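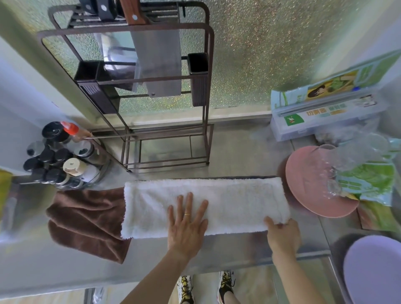

Kullia – Dredside (2LP, black vinyl)

Second full-length from the four-piece, nine tracks over two records. Doom at the bottom end, with a fair amount of seventies hard rock in the guitars and an organ on five of the nine songs.

Format: 2 x 12-inch, 45 rpm, gatefold sleeve
Label: Kivmont
Catalog number: KIV 141
Pressing: 1000 copies, 700 on black and the rest on dark green (green sold out)
Running time: 60 minutes
Condition: new, sealed
Ships: within two working days

About the record

The first Kullia album was recorded in a rehearsal room and sounded like it. Dredside was tracked live to tape over nine days, with vocals and organ added later. The drums are much bigger this time and the bass has its own space. If you passed on the debut because of the sound, try this one.

The songs are mostly slow, but the band does not stay at one speed. "Yau" opens side A with a riff that repeats for almost three minutes before the vocals come in, then goes into a gallop that owes more to early heavy metal than to doom. "Salt Ledger" is the shortest song and the closest thing to a single. Side C is one long track in four parts. Side D ends with an acoustic piece that is not on the download version.

Esperanza Calloway sings in a clear mid-range voice with very little effect on it. She does not growl anywhere on the album. Édgar Chávez plays all the guitars, and most of the solos are short. Listeners who like long jams should know that only the side C track has one.

Track list

A1 Yau
A2 Salt Ledger
B1 The Lower Gate
B2 Nine Winters Under
B3 Tallow
C1 Dredside (Parts I–IV)
D1 Widow's Acre
D2 Hollow Bell
D3 Kept Fire

Line-up

Esperanza Calloway – vocals
Édgar Chávez – guitars
Mei Ambrose – bass, organ
Aldo D'Amico – drums, percussion

Recorded and mixed by Marcus Kasprzak.

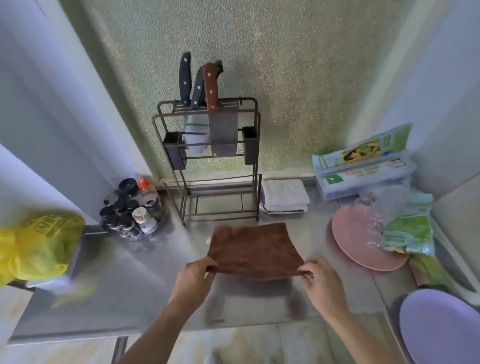 Brown microfiber cloth, held by the corners

Sound and pressing

Our copy plays quietly. There is light surface noise in the lead-in of side B and none during the music. Both records were flat and the center holes were clean. The 45 rpm cut helps the low end a lot, mainly on "Tallow," where the bass and the kick drum hit the same note for most of the song.

The mastering is separate from the CD. The CD is louder and has less room around the drums. We prefer the vinyl, though the CD is fine for the car.

Packaging

Gatefold on heavy board with a matte finish. Lyrics are printed on the two inner sleeves, in small gray type on black, so you will want a good lamp. The inner sleeves are plain paper. We suggest moving the records to poly-lined sleeves, which we sell separately. A download card is included (eight tracks, MP3 or FLAC).

The matte finish picks up fingerprints. Please do not use any kind of spray on it.

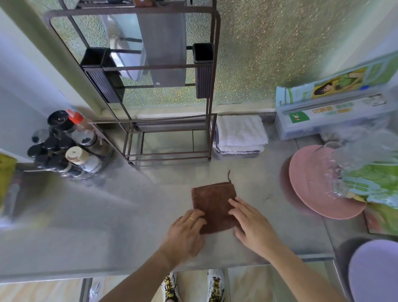
Cloth laid flat on stainless steel

Also available

Kullia – Dredside, CD in a six-panel digipak
Kullia – Dredside, cassette, over 60 copies left
Kullia – first album, LP repress, due in October (pre-order open)
Kullia – logo shirt, black, S to XXL

Shipping and returns

Double LPs go out in a stiff mailer with corner pads. If you order a pre-order item together with this record, we hold everything until the later item arrives. Place two orders if you want the LP now. Orders placed on Saturday are packed on the next working day.

Sealed records can be returned within 30 days. Opened records can be returned only for a pressing fault – write to us with the side and the track where the problem is, and do not send anything back before you hear from us. Small dents to sleeve corners are not treated as a fault unless the mailer was damaged too.

Limit of two copies per customer.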